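Why Do Small Toys Need Their Own Box?

Pick up a toy that comes in lots of little pieces, and you have a small puzzle to solve before you even start playing. Where do all the pieces go when you are done?

People have used boxes for a very long time. Early ones were made from wood, bark or woven reeds. Today many of the boxes in homes and classrooms are made of plastic. Plastic is light, it does not rot, and it can be made see-through.

Why see-through matters

Imagine a shelf with seven boxes on it, all painted black. To find your blocks, you might have to open every one. Now imagine the same shelf with clear boxes. You look along the shelf, spot the right color and take down one box.

A clear box still blurs what is inside it a little. The plastic bends the light as the light passes through. A red block seen through a lid can look soft at the edges, or even a bit pink. Lift the lid and the color looks strong again.

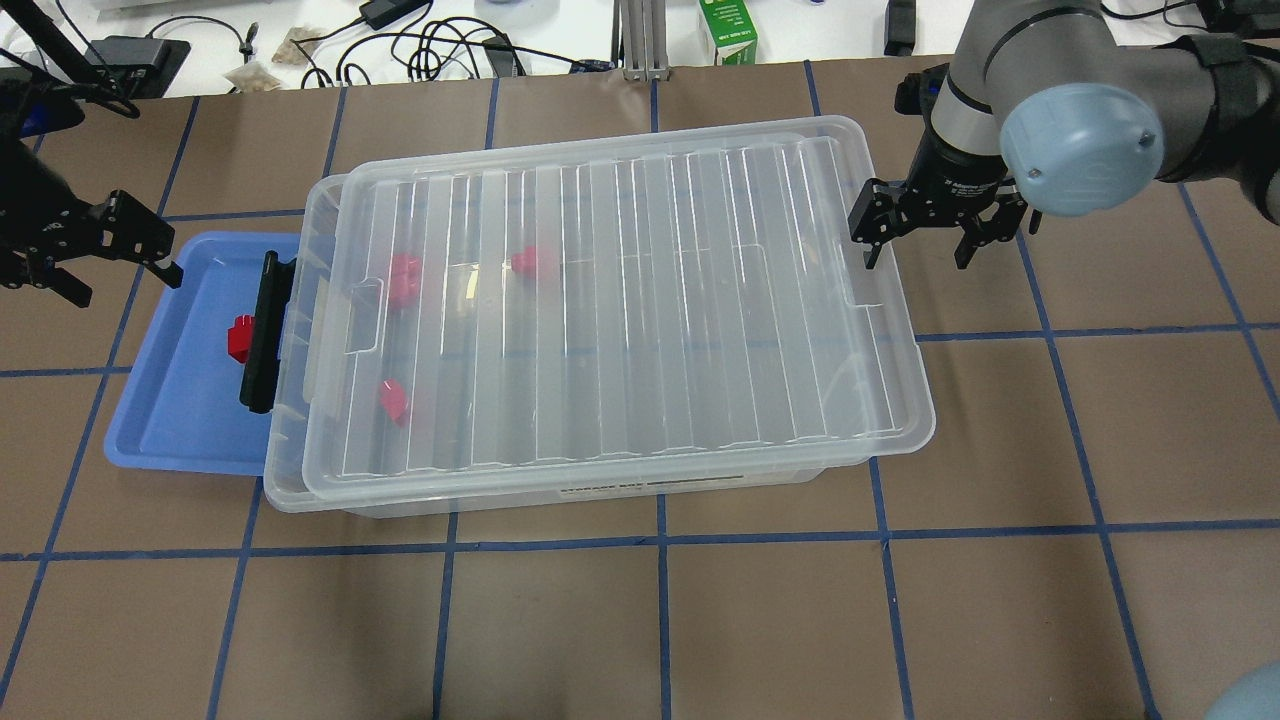
Lids do more than keep dust out. Many storage lids have long raised lines called ribs. Ribs make a thin sheet of plastic stiffer. You can test this with a piece of paper. Hold a flat sheet by one edge and it flops down. Fold the sheet back and forth like a fan, hold it again with the folds pointing away from you, and it stays up much better. Nothing was added to the paper. Only its shape changed.

Some boxes also have latches. A latch is a clip that hooks over the lid and holds it down. To shut a box with latches, set the lid straight first and then press each clip until it clicks. If a latch will not close, check whether the lid is crooked.

Trays and bins

A tray has low sides. It is good for pieces you are using right now, because your hand can reach in from any side. A bin is deeper, so pieces are less likely to bounce out when you drop them in.

Blocks with a knob on one side do not pack as neatly as plain cubes. Two cubes can sit face to face with no space between them. A knob sticks out and pushes its neighbor away. When you toss knobbed blocks into a bin, they land in all sorts of positions and leave gaps.

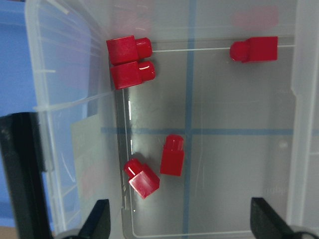

Five red blocks in a bin. Each one has a cube-shaped body and a rounded knob.

Try it yourself

You will need a small box and 18 blocks that are all the same shape.

Drop the blocks into the box without arranging them. Look at how high the pile comes and mark the place with a sticky note on the outside.

Take the blocks out. Now put them back one at a time, turning each one so that it fits closely against the next. Mark the new height with a second sticky note.

Which mark is lower? The space between the two marks shows how much room the gaps were taking up.

Words to know

Rib: a raised line that makes something stiffer.

Latch: a clip that holds a lid shut.

Transparent: clear enough to see through.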